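Sheet-metal bin floor stained, how far do you go cleaning it?
Board: Sorting and Waste Handling

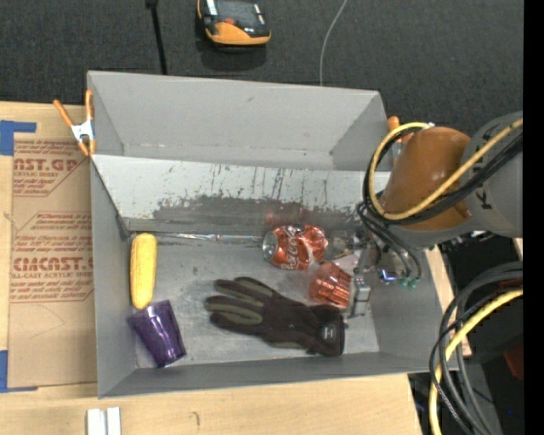 Does a metal sorting bin need to be degreased before it is scrubbed?
Degrease first. Scrubbing over grease spreads it and fills the scratches.

curness_327
Gray sheet metal, sloped walls, mixed recyclables plus the odd glove. The upper wall has drip marks and a dark smudge. I used Clokoton at the label dilution, three passes. The drips faded and the smudge stayed.

Shim
Contact time is too short. Leave it 4 minutes, then a nylon pad. Cans and cups go in with liquid still in them and the sugar dries hard.

prancombe
Disagree on the pad. It adds scratches and the next load sticks in them. Hot water and a soft brush, repeated.

Shim
The floor is scuffed already. A nylon pad will not change that.

curness_327
Tried hot water Tuesday. Slight improvement. A replacement liner is 980 – not paying that for a stain.

prancombe
Then leave the stain. Pull the glove out though, textiles go in a separate stream here.

curness_327
Same here. Will try the longer contact time on the wall only.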